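Greifer für RAM-Riegel: Parallel oder adaptiv?

schraubkopf_33
Moin zusammen, ich will mit dem Arm Speicherriegel in alte Workstations stecken. Bisher hab ich den adaptiven Greifer von Tivton dran, aber der kippt mir den Riegel beim Zudrücken immer leicht weg. Hat jemand den Parallelgreifer von Kilov probiert? Kostet 297 Euro, da frag ich lieber vorher.

xdai
Hab ich, läuft bei mir seit September. 12 mm Hub reichen für Riegel locker, und die Backen bleiben schön parallel. Würd ich sofort wieder nehmen!
Gruß, Xiaoqing Dai

Laltside
Sehe ich anders. Der Greifer ist selten das Problem, eher fehlt dir die Kraftregelung. Mit dem Jurčo-Controller hab ich auch mit weichen Fingern sauber gesteckt (na gut, nach 3 Abenden Parameter drehen).

schraubkopf_33
Kraftregelung hab ich, nur halt lahm. Und wo habt ihr die Kamera? Meine hängt am Stativ und sieht vom Slot fast nix.

leo_martinelli
Ans Handgelenk damit! So sieht das bei mir über einem Dell-Board aus, beide Speicherbänke noch leer, CPU-Sockel offen:
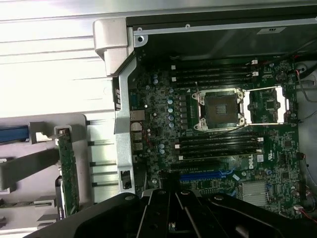
Antwort #6

Laltside
Schöner Blick auf die Slots, aber die Finger sind ja total unscharf. Wie willst du da sehen, ob der Riegel gerade sitzt?

Antwort #7

leo_martinelli
Brauch ich nicht scharf, ich richte mich nach den weißen Laschen an den Slots. Fürs Einrasten nehm ich eh den Kraftwert.

Antwort #8

schraubkopf_33
Okay, dann kommt erst die Kamera um und der Kilov muss noch warten. Leo, welche Brennweite hast du drauf?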